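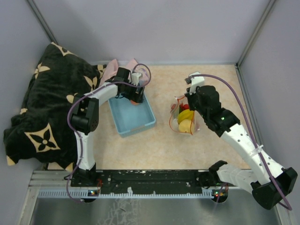
Photo: Armindo Louro

About us

Landry is a small teaching shop for robots. We show arms how to do ordinary jobs, by hand or by remote control, and hand the recordings to the people who build the software. Started in July 2018 in a back unit at Culladley. Still there, same roller door, more shelving.

What we do all day

Mostly groceries and laundry at the moment. Two arms on a rail, a tray, a bag of fruit. An operator drives both arms at once, left hand for left arm, right hand for right, and does the job at an easy pace until it's done. Then resets and does it again. Sounds dull. Some days it is. But fruit is a good teacher – it rolls, it bruises, it never sits the same way twice.

Our longest job so far is Tratudberg, a sorting and packing set that ran to 3856 finished demonstrations. Every one watched back by a person before it went out the door. Bad grabs get labelled as bad grabs, we don't bin them. 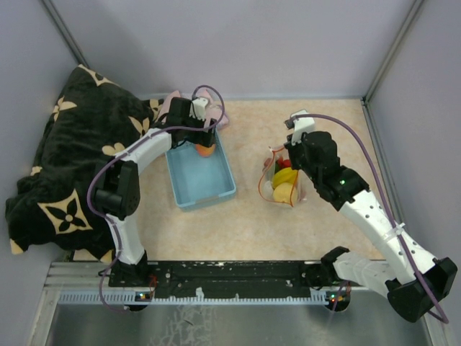 How we teach

Two ways, depends on the task.

By hand – operator holds the arm and moves it through the job. Good for short motions, wiping, opening a lid. Tiring on the shoulders so we swap every half hour.

By remote – operator sits at a matching pair of small arms and the big ones follow. Better for anything with two hands. Takes a new starter three weeks to get smooth at it, and we pay for all three.

Who we are

Nine of us. Armindo Louro runs the floor and writes the task sheets. The rest come from all over: a former pastry cook, two sewing machinists, a crane driver. Good hands matter more to us than a degree. We also look after Brondoslow, our free afternoon program for high school students who want a go on the controls. Next intake is in May, bookings open a month befor.

Work with us

Got a fiddly task you want an arm to learn? Send a short description, and a phone video of somebody doing it if you have one. We'll tell you if we can teach it and what it'd cost. Visitors welcome by appointment, park out the back, closed shoes please. Kettle is usally on.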